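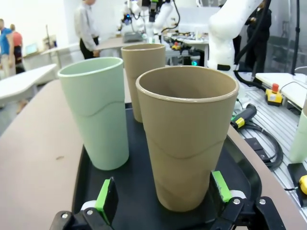 Tan and mint-green cups on a black tray.

Fova Revises Rallis Bezel Cup Line, Drops Soldered Rings

Fova will replace the soldered hanging ring on its Rallis bezel cups with a ring stamped in one piece with the cup wall, the findings maker said in a notice to distributors. The change applies to all 15 sizes in the line, in gold-filled and sterling silver. Shipments of the revised parts begin in April from the company's plant in Nultach.

Bezel cups are shallow metal settings with a flat base and a thin upright wall. The wall is pushed over the edge of a cabochon or flat-back stone to hold it. On the current Rallis parts, the ring is a separate piece of 22 gauge wire, closed and soldered to the outside of the wall after the cup is formed. On the revised parts the ring starts as a tab on the blank. The tab is pierced in the same press stroke that cuts the outline, then turned up when the cup is drawn.

Tumelo Mkhize, tooling manager at Fova, said most returns on the line were for rings that had pulled off during setting or had been soldered slightly out of line with the wall. "The solder joint sits right where the bezel pusher comes around," Mkhize said. "If the setter leans on it, the joint takes the load. With the tab there is no joint in that spot."

The stamped ring is flat in section, where the wire ring was round. Its inside diameter is unchanged, so jump rings and ear wires now used with the line will still fit. The flat ring lies in line with the wall, and a pendant made with a single cup will need a jump ring between the cup and the bail if it is to face forward. Fova has added a note on this to the catalog page.

Wall height and base thickness stay the same on the plain-wall cups. Stone sizes are also unchanged. The gold-filled parts are cut from sheet clad on both faces, and the pierced edge of the ring shows a thin line of core metal. Fova recommends a light tumble with steel shot before assembly, and advises against filing the ring. 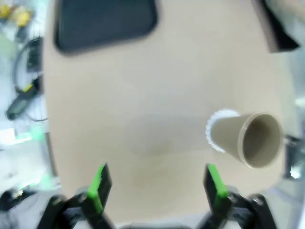

The scalloped version of the Rallis cup, sold as part 1707, is the one item in the line with a new wall. The old scallop was cut with deep, pointed gaps that tended to catch on knits. The new one uses shallow, rounded lobes and leaves more metal between them. The outline belongs to the same family as the white scalloped trim at the bottom end of the tan paper cup lying on its side, although the trim there is crinkled and the metal wall is smooth. Each lobe is burnished down separately, working across the stone from one side to the other, and the wall can be closed with a standard pusher. A stone with a low dome should be checked for height first, as the lobes cover slightly more of the edge than the old points did.

Postar, which distributes the line to bench jewelers and bead stores, will sell the old and new parts under separate stock codes until the old parts run out. Orders already placed will be filled with soldered-ring cups unless the customer asks for a change. Busisiwe Baloyi, who manages findings at Postar, said mixed bags will not be shipped. "A customer making matched earrings needs the same ring on both sides, so we are keeping the bins apart," Baloyi said.

Pack sizes for retail customers are unchanged. Bulk cartons of the plain-wall cups will hold 4000 pieces and will be packed with an interleaf sheet between layers to keep the rings from hooking together. Bulk cartons of part 1707 are not offered in the first run.

Prices for the sterling parts will stay at the current level. Fova has not set a price for the gold-filled parts and said a list would go to distributors before the first shipment. Sample cards with one cup of each size can be requested through Postar. The cards are supplied without stones.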